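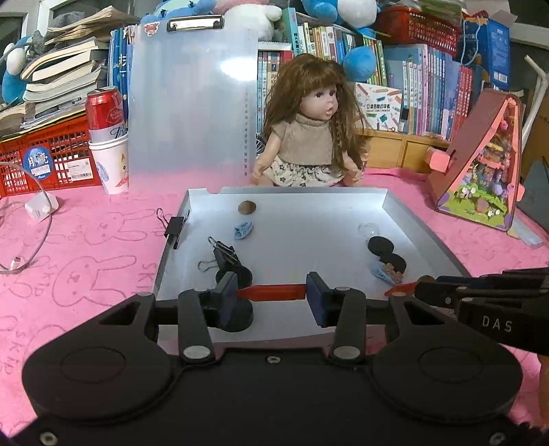
Thursday, 13 Feb 2020

Second week on the hand grippers. Ineke put me on small items again, so it was the tray on the pink cloth most of the day: binder clips, a hair clip, a red plastic stick. You hold one gripper in each hand and do what you would do with your fingers, only slower. The stick is easy once you have it level in the jaws. The flat things are not. I still come in too steep on the hair clip and push it along the tray.

Target is 200 good runs a shift. I got to 129 by the end, and Luuk Claeys said that was fine for this stage. He was on the packing line at Trusville for years before they put the arms in, and he is patient with people who are new to it.

Four of us from the line have moved over to this now. Our hands hurt less than they did. My back is worse, from leaning over the table, and I have asked for a higher chair. The other change is the talking. On the line we talked all day, and here everyone is watching their own tips and you can go an hour without a word. I ate lunch with the Postma crew just to hear some noise.

Ineke Verschueren came through after lunch with the plan for the spring. The arms in Hall 2 will get what we record, and they want them sorting small parts by October. She said no jobs go before then. Someone asked about after October and she said she would find out. I believe her, but I wrote the date down.

The doll with the long curly hair sits right behind the tray and looks at you the whole shift. Luuk has started calling her the supervisor.

The shift bonus is still not in. It should be 900 with the January hours, and payroll at Jeneck says next week. Same as they said last week.

Tomorrow is more of the same, then the cloth pieces — I have not done those with two grippers yet. Need to bring the flat cushion from home, and call Mom before nine.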